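Sat 29 March
By the Motville talks desk
Last updated: May

Does anyone need a new worktop? Speaker notes
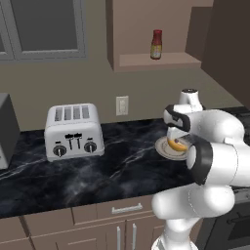 Dark marble counter, with a banana on a white plate. Computer render.

Start with the price. Lakemex quotes 1,631 for a standard run of stone in the smaller kitchens. Pause. Ask who has paid more. Don't comment on the answers.

Next, the claim that a new kitchen "pays for itself". I've looked for the evidence and found mostly brochures. The Lulico leaflet says 93 per cent of buyers notice the worktop first. Notice, fine. Did they pay extra? The leaflet doesn't say, or who was asked. Read the line out twice, slowly.

Marble. Lemon juice marks it, so does vinegar. Sealing helps with stains but won't stop acid dulling the polish. Sellers call this "character". Have the Collet sample ready to pass round, dull side up.

"Lasts 100 years." The slab might. Kitchens get ripped out long before that, usually when the doors look dated, and the stone goes in the skip with them.

If short of time, skip the bit about grouting.

Things to ask a fitter: who measures, who pays if it cracks on the way in, what the sink cut-out costs. Two showrooms I tried in Motville went vague on the second one.

Questions, 4 minutes at most. Someone will ask about quartz. Same answer: get the guarantee in writing and read the part about hot pans.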